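Equipment planning (hand-held grippers)

Equipment planning for hand-held grippers is the work of deciding how many units, spare parts and work surfaces a robotics project needs before recording starts. Hand-held grippers are moved by a person, and the recordings are later used to train robot arms.

Budgets are usually split between the tools themselves, wearing parts and furniture. In the plan drawn up by Sombat Paisan for the Jirham workshop, 6 grippers were ordered with 91 spare finger pads – a high ratio, chosen after an earlier project at Kultlow ran short of pads in November. The plan allowed 547 hours of recording, of which 405 were set aside for tabletop tasks.

Finger pads are normally bought or made in pairs. Pads fixed with screws can be changed at the bench, and planners tend to list the screws and pivot bushings as separate items. Delivery times for these small parts are often longer than for the main tool.

Tables are a smaller cost. Plain, pale tops are common, and small household items such as boxes are bought locally.
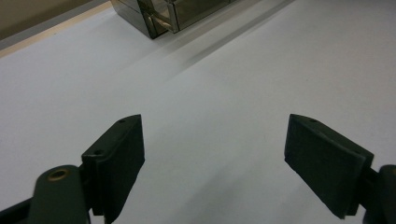

Open gripper fingers over a white tabletop, with a small reflective box beyond.

Storage, charging and repair time are sometimes left out of first estimates. The Jirham plan placed them under a single heading.

See also: Poojary method; Carnero workshop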